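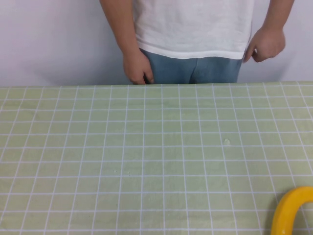

*White T-shirt and jeans, standing at the table.*

# Infusing neutral spirit with honey: before or after dilution?

**lngata** — 21 May 2020

I have 700 ml of Troltomden neutral spirit at 90 proof and want a honey liqueur that pours clear. My March batch used raw wildflower honey stirred straight into the full-strength spirit. It threw a haze within 12 hours and dropped a tan sediment over the next week. Fining with bentonite removed most of the sediment and a good part of the aroma. Would diluting the honey first make a difference?

**stillwater_tormod**

Yes. Raw honey carries protein, pollen and wax. Alcohol knocks the protein out of solution, and it is easier to handle if you do it on purpose. Mix the honey 1:1 by weight with distilled water, warm it to 113 °F, hold until it is uniform, cool, then add the spirit to the syrup in small portions. Rest it cold for a week and rack off the top. Skip the bentonite.

**chenxi_f**

I disagree with the order. Adding spirit to syrup gives you a long stretch at low proof where the haze is finest and hardest to settle. I add syrup to spirit, all at once, and the floc comes out coarse. A paper coffee filter catches most of it.

**stillwater_tormod**

The final proof is the same either way. I have run both and saw no difference after a week in the fridge. Coffee filters clog after the first cup or so.

**chenxi_f**

They clog if you shake the jar first. Decant, then filter only the bottom.
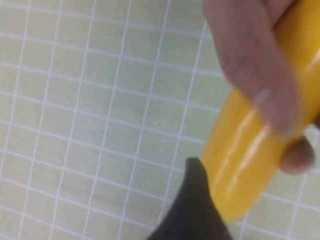

Measure the honey by weight and forget cups and spoons. Honey runs near 1.4 g/ml, and what stays stuck to the cup is enough to move the final sweetness. For judging haze, put something with fine pale lines under the glass and look down through the liquid. A surface like the one in my photo works well, white lines on a pale gray-green grid. Low contrast is the point: black print on white paper will still read sharp through a liquid that is plainly cloudy in daylight. Use the same glass and the same fill depth every time or the comparison is worthless.

— **quintana_k**

**lngata**

Useful. Does the honey type matter as much as people claim? I can get Hurevside clover locally, filtered, and it is cheaper than the raw.

**quintana_k**

For clarity, yes. Filtered clover has very little pollen left and may need no racking at all. For flavor it is flat. I use it for the bulk of the sugar and add a spoonful of buckwheat at the end.

**chenxi_f**

Buckwheat in a neutral base tastes like a barn. Orange blossom, if you can find it.

**stillwater_tormod**

A small amount of buckwheat is fine in something barrel-aged. In neutral spirit I side with Chenxi.

**lngata**

Plan, then: split the bottle into two jars, clover in both, syrup into spirit in one and spirit into syrup in the other, same final proof. Cold rest for a week, no fining. I'll check both over a grid and post the results for each jar.

**chenxi_f**

Label the lids.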